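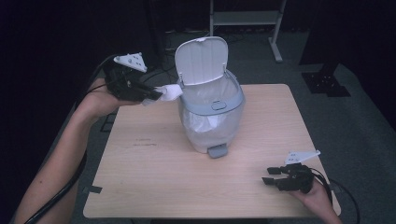 A crumpled tissue, an open trash can and a pair of hand-held grippers at a recording table.

Home | News | Projects | About | Contact

Print this page | E-mail this page

Stendell opens its household chore recordings to outside labs

Sun 27 June

We've been sitting on this one for a while, so I'm very happy to finally type it out: Stendell is sharing the first batch of Wilano, our collection of everyday chores done by real people holding robot grippers. There are 793 recordings in it, covering 18 chores, and any lab that wants to train a learning system on them can ask for access starting in July.

The chores are the small stuff you do at home without thinking. Throwing a tissue into a little pedal can. Folding a dish towel. Putting the lid back on a jar (harder than it sounds, and I have the grumpy notes to prove it!). We picked them by asking everyone in the office what they'd most like to hand off to a machine, and then crossed out anything involving a ladder.

Each recording is one person doing one chore from start to finish, a gripper in each hand. I took my turn along with 14 other people, and I'll admit my first hour was a mess. You reach for things the way you always have and then remember that your fingers are now two stubby black ones. By lunch I'd stopped noticing. My tissue throws got pretty good, though I still drop one now and then, and we kept plenty of the drops. A system that only ever sees perfect throws has no idea what to do when the tissue lands on the table, so the fumbles and second tries are labeled and left in.

The labeling was done with our partners at Hakim, who wrote a short plain-English line for every step ("pick up the tissue," "hold it over the can," "let go"). They also talked us out of a much fancier scheme I was quite attached to, and they were right.

Labs can load everything with Standidby, our free viewer, which plays a recording next to its step labels and lets you jump straight to the part you care about. It's still a little rough. Search works fine, export is slow on big selections, and we're fixing that first.

Access requests go through the form on the Wilano project page. Tell us what you plan to train and which chores you want, and we'll get back to you within 7 working days. We're already recording the next batch, with more kitchen jobs in it, and suggestions are welcome – send us the chore you hate most!

Recent news
Standidby viewer adds step search
Stendell and Hakim team up on chore labels
Wilano project page is live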